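# Capítulo 3 -- O prato e a mesa

Quando comecei a escrever este manual, a minha ideia era abrir o capítulo com talheres. Toda a gente abre com talheres! Depois passei uma tarde de junho na cozinha do Makis Dimitriou, a vê-lo pôr a mesa para a família inteira, e mudei de opinião: ele pousava primeiro os pratos, todos, e só então ia à gaveta. O prato marca o lugar. O resto arruma-se à volta dele, e foi assim que acabei por reescrever tudo o que vais ler a seguir (o meu editor na Sornilach teve paciência de santo).

Vamos então falar de pratos redondos e lisos, dos que servem para quase tudo. Neste capítulo trabalhamos três coisas: onde pousar o prato, que fundo lhe dar e quanto espaço livre deixar ao lado. Parece pouco, eu sei, mas os meus alunos do curso da Prarard costumam gastar nisto a primeira sessão toda -- e saem de lá a discutir centímetros.

Começo pelo fundo, que é a parte de que mais gosto. Uma mesa branca perdoa muito e ajuda pouco: um prato claro quase desaparece em cima dela. Se lhe puseres por baixo um padrão, nem que seja um xadrez discreto em dois tons, o rebordo ganha logo contorno e a mão sabe para onde ir. Eu prefiro cinzento e branco, por ser um par que não briga com a comida. Já experimentei vermelho e branco e fiquei com a sensação de estar sempre num piquenique...

Quanto ao lugar, há duas escolas. Uma manda o prato ficar inteiro em cima do pano. A outra, que é a minha, aceita que ele fique a cavalo na borda, metade no xadrez e metade na mesa nua, desde que o pano esteja bem esticado e não faça prega debaixo do fundo. Para a medida, uso um quadrado de 600 por 600 milímetros por pessoa: cabe o prato, cabe o copo, cabem os cotovelos. Dos lados guardo 200 milímetros para o pão, e à mesa da minha mãe esses 200 nunca chegaram.

Antes de passares aos exercícios, faz a experiência em casa com um prato só. Pousa-o à direita, afasta-te dois passos, volta a olhar. Muda-o de sítio e repete. Vais ver que a mesa muda de tamanho conforme o sítio onde o deixas, e é com essa impressão fresca que quero que entres na secção 3.1, onde tratamos das mesas compridas e do que fazer quando não há pratos iguais para toda a gente.

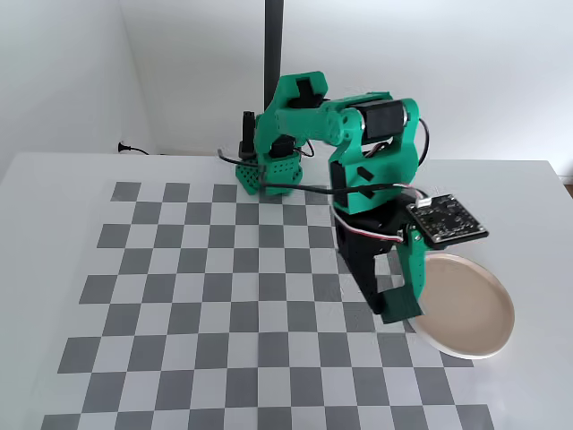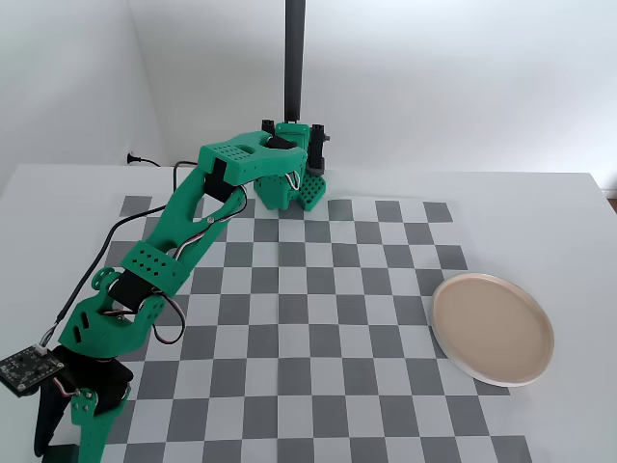
*Manouchehr Salehi*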